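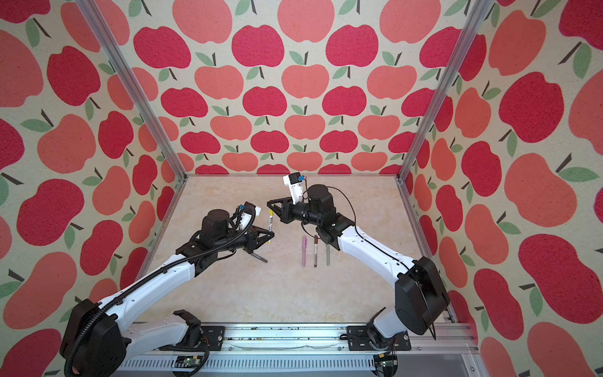 Ticket 1024, opened 9/16/25. Still no joy with the Mollano label printer at the Irville shop, I'm afraid! It drops off the wifi every 25 minutes or so, then comes back by itself and spits out two blank labels. I've changed the channel on the router (was 6) and Malou Bach has swapped the power lead. Until it's sorted we're writing the shelf labels by hand, so any white marker with a yellow cap, like the one held upright there, please send it our way.

**Update:** reinstalled the driver, same again. It was fine all through August, before the Blöndal update went on. Can someone roll that back for me? Ta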